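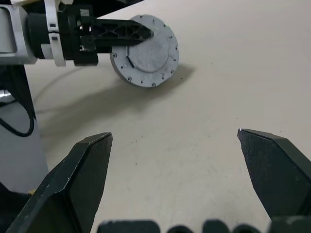 Iron gall ink, second batch, March

Opened the crock just after nine and the smell is wonderful, if you like the smell of a wet wood with a cellar under it. The mould has made a proper lid, grey-green and wrinkled, and it came off in one piece on the skimmer. Last time I panicked at the first speck of fur and strained everything early, and I'm now fairly sure that was why batch one went on so pale. The mould is doing us a favour. It breaks the tannin down into gallic acid, and gallic acid is what makes the black.

Galls this time are the ones from Halach, gathered in autumn off the oaks along the drove road, kept in a paper sack by the boiler all winter. 1267 g after drying. They're marble galls, most with the little exit hole, so weaker than the imported Aleppo sort, but they're ours and there is no shortage. Crushed by hand in the big mortar, which took most of a morning and both wrists. Do not use the coffee grinder again (Reto, I know it was you, and the coffee still tastes of hedge).

Water is rainwater from the butt on the north side, run through cloth. Tap water here is hard enough to stand a spoon in, and I'd rather not argue with the chalk.

Crock weights

Crock, galls and enough water to start them off: 2379 g at the beginning. Same crock this morning, lid off, before skimming: 2284 g. So we have lost some to the air through the muslin, as you'd expect so near the boiler. I topped it up with rainwater to the old pencil line and stirred. For the next batch I want a plate over the muslin as well.

NB the main steep is in the enamel pail and I never weighed that one. Filled to the seam. Sorry, future me.

Straining

Two passes through muslin, then one through the old linen napkin. The napkin is slow but what comes through is beautiful, a clear strong tea colour with hardly any bits in it. Squeezed the last of it out by twisting. Gloves on for this! I still have a brown thumbnail from batch one and it has been remarked on at the bank.

Put a drop on Kaimal offcut before adding anything. Faint tan, nothing much. Then touched it with a brush dipped in the iron solution and it went violet-grey while I watched. I have done this trick a good many times now and I still want to call people in from the corridor.

Iron

Ferrous sulphate from Gretard, the new tub. Very pleased with it. Good clean green crystals, none of the rusty crust we had on the old stuff, which has gone to the bottom shelf marked NOT FOR INK (it's fine for the dye pots). Dissolved in a little warm rainwater in the glass jug and added slowly to the gall liquor, stirring all the time with the hazel stick.

I went easy on the iron. Most of the old household recipes are heavy with it, and you can see where that leads if you spend a morning with the Plinadholm letters: brown haloes, letters dropped clean out of the page, whole lines turned to lace where the writer pressed hard. Aba showed me a shopping list where every capital had fallen out and the small letters were perfectly sound. Too much iron for the tannin to hold on to, so the spare carries on working at the paper for the next couple of centuries. I stopped adding when the test strokes stopped getting any darker from one to the next, and then wished I had stopped slightly sooner. Next time, test strip after every spoonful from the halfway mark onwards.

Gum

Gum arabic soaked overnight, in the lumps and not the powder. The powder always clags on me. Stirred it in last thing. It does three jobs as far as I can tell: keeps the black stuff floating about in the liquid, thickens it so it sits on the nib, and stops it running off into the paper before you've finished the word. First test with no gum feathered all over the place. With gum, a nice crisp edge, even on the cheap sugar paper.

A bit too much gum and it dries with a shine and cracks if you bend the sheet. I think we're just on the right side. Will bend some tomorrow.
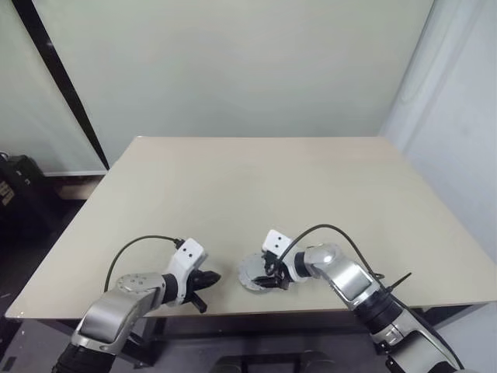

Cloves went in after the gum, a small pinch tied up in muslin, to keep the mould from coming back now that we've finished with it. The old books suggest all sorts for this, brandy, vinegar, walnut hulls. I like cloves because the whole store cupboard smells of Christmas and because I can fish them out again.

Writing tests

Tried with: goose quill (mine, badly cut), goose quill (Aba's, cut properly), steel dip nib, reed pen, a small sable brush.

Goose quill, Aba's: best of the lot by a mile. Goes on a watery grey so that you wonder whether you've made anything at all, and then it darkens as it dries. By the time I had made tea and come back it was a good deep grey-black with a touch of blue in it. I wrote out the whole of the label text twice over for the sheer pleasure of it.

Goose quill, mine: blots. Operator error. Slit wanders off to the left and I shall have to recut it.

Steel nib: lovely line, very fine, but wipe it at once. The ink is acid and it had started to bloom orange on the nib I left on the blotter over lunch. Use the old nibs for this and leave the good box alone, please.

Reed: dry and scratchy, lots of character. Good for headings. Needs a slightly thicker ink, perhaps a spoonful of this batch left open in a saucer for a day.

Sable: works, but I felt guilty about the brush and rinsed it straight away.

On paper. Kaimal laid is the winner. Takes the line well, no feathering, and the darkening is even across the stroke. The unsized handmade drank it like a sponge, as anyone could have told me. Sugar paper surprisingly nice. Calf parchment offcut: needs pouncing first, the ink crept away from the greasy patch near the edge, but where it did take it looks superb, properly black and slightly raised when you tilt it to the lamp.

Questions for Aba

Could we cook a few strips? I'd like to put batch one and this one side by side in the humid oven and see which browns first. My bet is on batch one, which had a weaker liquor and (I now think) the same weight of iron.

Is it worth trying the iron test papers on this? If they go pink there is free iron about and I've overdone it. I'd like to know before we hand any out at the open afternoon.

Also, may I borrow the letter with the lilac-coloured postscript again, just to look at next to the fresh strokes? I have a theory that the writer had watered down the end of the bottle, and I could water some of ours to match.

Answer from Aba, written in the margin at teatime and copied here so that I can read it: yes to the oven, yes to the test papers, no to the letter until my hands are a normal colour.

Things to sort out

More rainwater before the butt gets its spring crop of green. Two clean demijohns would do.

Small brown bottles with proper corks. The plastic tops on the last lot swelled and stuck.

Reto wants to try the same recipe with oak bark in place of galls. I'm all for it. Bark ink ought to come out browner and less strong, but it would be cheap and there's a heap of the stuff behind the sawpit at Halach. He can have the enamel pail once I've scrubbed it.

Relabel the iron. The Gretard tub is the ink tub. I have written INK on the lid and on the side.

Later, nearly six

Looked at the morning's strips again under the lamp before locking up. Darker still! The first stroke on the Kaimal is as black as boot polish now and the edges have stayed put. Rubbed it with a damp thumb and hardly anything lifted. The stroke without gum has darkened too but sits down in the paper like a stain, quite matt. I rather like it for ruling lines.

The bend test I was going to leave for tomorrow, but I couldn't wait. Folded one corner hard, opened it, no cracking that I can see with the hand lens. The thick blot from my dreadful quill did craze a little, and I've kept it with the others.

Strips are in the blue folder, pencilled on the back with pen and paper. Crock is back by the boiler with the spent galls and fresh rainwater, for a weak second steep, plate on top this time. Please skim it if I'm not in.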